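About us

Print
E-mail this page

Taltska is a language school above a carpet shop. We teach Turkish, Yoruba, Korean and a rather defensive sort of English to adults who have already tried an app and would like to be corrected by a person. We have six classrooms, if you allow the landing, and we do allow the landing, as it has the best radiator.

The school was started by Nevzat Gündoğdu, who had been giving Turkish lessons in his kitchen until the Thursday group outgrew the chairs. He took the lease on these rooms having seen them only in the dark, and still describes them as airy. The name Taltska means nothing in any language we teach. Nevzat wanted something no student could mispronounce, and every student has managed it.

Adebayo Chukwu runs the Yoruba side and the timetable. He believes in tone drills, early starts and the moral value of homework. His beginners spend their first three weeks saying very short words very carefully, and complain about it until they visit somebody's aunt and are understood. Gun-woo Sung teaches Korean in the evenings and has never raised his voice, though he has a way of putting the cap back on a pen that does the same job.

Our English classes are in the hands of Jummai Briggs. Most of her students speak the language perfectly well and have come to find out why their neighbours say "we must have you round" and then don't. She covers this in week four. There is also a session on apologising, which tends to overrun.

How we teach

Groups are small and nobody sits at the back, the rooms being too shallow to have one. We use our own coursebook, Derkance, which was written over two winters and contains 1,839 exercises. Most of them are good. Exercise 1,000 has no correct answer, and we have left it in for the discussion. The dialogues follow the Sani family as they buy fish, miss trains and disagree about a wardrobe. Former students still write to ask what became of the wardrobe. It is dealt with in the advanced volume, so they know what to do.

We don't promise fluency in a month, or in any other unit of time. If you come to class and do the reading, you will get better at it. If you come to class and don't do the reading, you will get better more slowly and Adebayo will know.

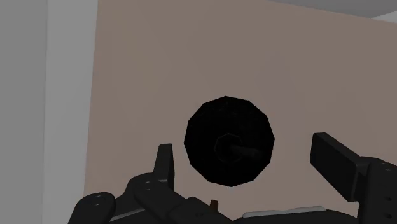
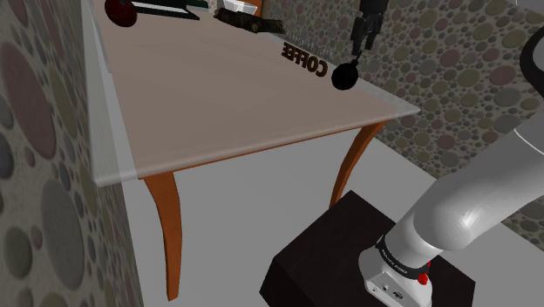
New groups start in October and places are given in the order people ask for them. You can sit in on one lesson free of charge before you decide, but you will be expected to join in. Level tests take twenty minutes, most of it talking, and can't be revised for.

Efe Adebisi answers the telephone and knows which classes still have room. She also looks after Plendari, our lending library, which lives in the corridor and is strong on detective novels. Books go out for three weeks. The fines are modest, but she collects them in the language you are studying.

Page last updated August 2020

Print
E-mail this page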